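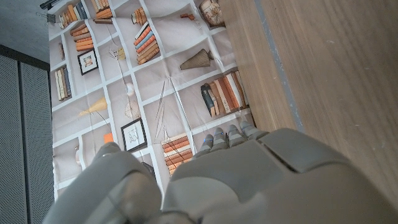

How do I get fold creases out of a cloth photo backdrop?

I bought a printed polyester backdrop for my daughter's book club portraits and it arrived folded into a packet no bigger than a dinner plate. I've had it hanging on the stand overnight and the lines are still there, a big checkerboard of them right behind where the kids will sit. The label says it can be washed but says nothing on heat. Has anyone ironed one of these without ruining the print? I have an ordinary iron, a clothes dryer, and a hand steamer I could borrow from my sister. The backdrop is a Peltow, the thin stretchy kind, 77 inches wide.

Posted by marnie_k, 2021-06-10

Silviu Mihăilă
Steam it! I do school and family portraits and I've rescued so many of these, and a hand steamer is the best tool you could ask for, so go and get your sister's.

Hang the cloth on the stand first and clip it along the top and down both sides so it's pulled snug. Spring clamps from the hardware store are fine, and if you don't have enough, binder clips will do the job. You want it taut but you don't want to see the print bending toward each clip. If it is, you've pulled too hard and should let it out a little.

Then steam from the back, never the printed side. Start at the top and work down in slow strips, holding the steamer an inch or two off the fabric, and run your free hand down the cloth behind it (wear an oven mitt, I learned this the painful way). The sharp fold lines take two or three passes. Keep the steamer upright or it will spit, and water spots on thin polyester can leave a ring that shows up under lights. Let it hang clipped until it's fully dry and cool before you touch it. The cloth sets in whatever shape it cools in, and that's the part people rush.

If you end up using the iron, lowest synthetic setting, steam off, back side only, with a cotton pillowcase between the iron and the cloth. Try a bottom corner first, somewhere that will be on the floor. Polyester goes shiny when it gets too hot and there's no fixing that.

Now the fun part - you can get away with a lot of wrinkles if you just move the kids forward! Put the chair five or six feet in front of the cloth, use the widest aperture your lens has, and focus on the eyes. The background goes soft and the small creases melt into it. This works beautifully with printed rooms and windows and so on, where a bit of blur makes the whole thing look more believable anyway. Watch your light too. A lamp off to one side that skims across the cloth will make every ridge stand out, so either light the backdrop evenly from both sides or let it fall a bit darker than the faces.

For storage, get a cardboard tube. I use the long ones from a carpet store, they were happy to give me a few. Roll it with the print facing out, slip an old sheet around it, and lay it flat on a shelf or under a bed. I have a Bošković cloth that has been rolled since December and it came out this week ready to shoot. Good luck, book club portraits sound like such a great idea!

dottie_in_the_den
I just throw mine in the dryer on low with a damp towel for ten minutes and hang it up right away. Works fine for me. Mine is a Fomport and it's pretty thick though so I don't know about the thin ones.

pages_and_pins
I agree with nearly all of Silviu's answer, but please be careful with the dryer suggestion above. I tried it with a thin one and forgot it for half an hour, and the creases I took out were in better shape than the ones I put in. If you do it, stand there and wait, and have the stand set up before you start.

One thing to add. If the folds are still visible after steaming, look at how the bottom is hanging. Most of these cloths have a plain hem with nothing in it, so there's no weight to finish the job. I slid a length of wood dowel through the bottom hem on mine (snip the stitching at one end, it's easy to sew back) and left it overnight after steaming. Wow, what a difference! If your hem is too narrow, clamp a thin strip of board across the bottom instead. I used an offcut from my Estudwood shelf kit and it was perfect.

And do check the label again, because some of the printed ones can be machine washed cold and some are spot clean only. If yours can be washed, use cold water, gentle cycle, no fabric softener, and hang it while it's still damp. A lot of the lighter wrinkles will drop out by themselves and you'll only have the main folds left to steam.

marnie_k
Thank you all so much! I'm picking up the steamer tonight and I found a dowel in the garage. Does it matter if the dowel is a bit shorter than the cloth?

pages_and_pins
A few inches is fine, just center it. If it's a lot shorter the corners will curl forward, so put a clip on each one.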